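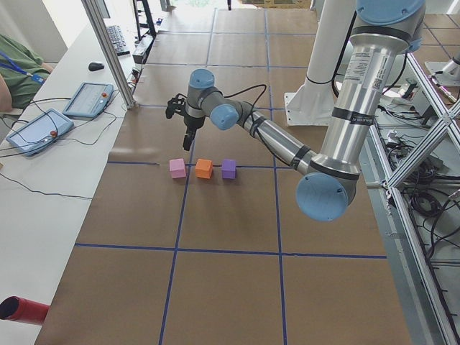

By Thibault Charpentier | Filed under: Tables, Tape & Tidying

Jarkthorpe Notes > Opinion > Workroom

I'm going to say a nice word for blue painter's tape, and I don't care who rolls their eyes. Give me brown kraft paper, a roll of the blue stuff and a free Saturday, and I'll have any table in the house divided up before lunch!

Pink block, orange block, purple block, all in a row along a line. Doesn't that make you feel calmer? It does me. Those same three blocks on bare paper would just be stuff somebody forgot to put away. Put a strip of tape under them and suddenly they've got an address.

My friends over in Wovalby swear by trays and dividers (one of them paid $249 for a drawer set, and I've seen it, and it's very handsome). But a tray decides the sizes for you. With tape, if the cells come out too small, you peel a line up and lay it somewhere else.
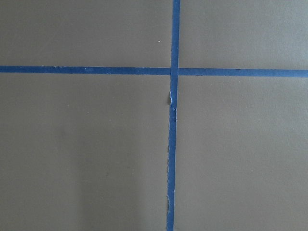
And please, put the ruler down. I used to be fussy about this, measuring every corner, pulling up a strip if it leaned even a little. What a waste of an evening! A line that wanders a bit still tells you which side is which. A ragged edge where you tore it by hand does the same job as a snipped one, and where two strips cross you simply run one over the other and press.

I will be strict on one point: use a color you can see from the doorway. Tan masking tape on brown paper is a misery, I tried it for most of May and kept setting things down on top of the lines.

© Jarkthorpe Notes | Contact | Back to top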